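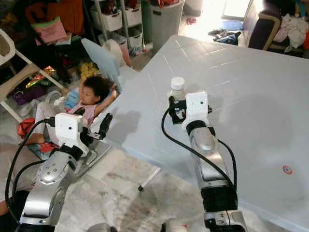

Un robot de dos brazos con una botella en la pinza. ¡Una botella con tapón de rosca, ojo!

¿PUEDEN LOS ROBOTS HACER LAS TAREAS DE CASA?

Respuesta corta: algunas. Despacio. Y con ayuda.

Respuesta larga, venga, rápido, que hay mucho que contar.

Agarrar una botella parece una tontería. Tú lo haces sin mirar, medio dormido, pensando en el recreo. Un robot tiene que calcular dónde está, cómo de ancha es y cuánto apretar. Si aprieta poco, se cae. Si aprieta mucho, la aplasta y adiós.

¿Y los ojos? Fíjate en las dos cajitas blancas, una en cada brazo. Son cámaras. Van cerca de la pinza, asi el robot mira justo donde va a tocar.

Lo transparente es un rollo para las cámaras. La luz lo atraviesa, rebota, hace brillos... Una botella medio transparente es mucho más dificil que una caja de cartón.

¿Y doblar la ropa?

Uf. Una camiseta nunca cae dos veces igual. Arrugada, del revés, con una manga por dentro. Hay robots que ya doblan toallas, pero les cuesta. Leena Vainio, que trabaja con máquinas en el taller Trollen, nos contó que el suyo necesitó 557 intentos para aprender a doblar una toalla pequeña. Y todavía tarda 14 minutos en cada una!!

¿Y ordenar un cuarto?

Peor. En una fábrica cada pieza está siempre en su sitio. En una casa hay bolsas, cestas, ropa, cojines, gente por el suelo. Mañana todo estará en otro lado. Además el robot tiene que saber qué es basura y qué es tu dibujo favorito.

Lo que ya hacen bastante bien:
Aspirar el suelo (si no hay calcetines)
Cortar el césped
Mover cajas en un almacén

Lo que todavía les cuesta un montón:
Hacer la cama
Fregar una sartén pegada
Encontrar el otro calcetín

PRUEBA EN CASA
Ponte unas manoplas de cocina. Usa solo dos dedos de cada mano, como si fueran pinzas. Ahora intenta doblar una camiseta. Después desenrosca el tapón de una botella de plástico. ¿Cuánto has tardado? Apúntalo y reta a alguien de tu familia.

Palabra nueva: PINZA. Es la mano del robot. Muchas tienen solo dos dedos.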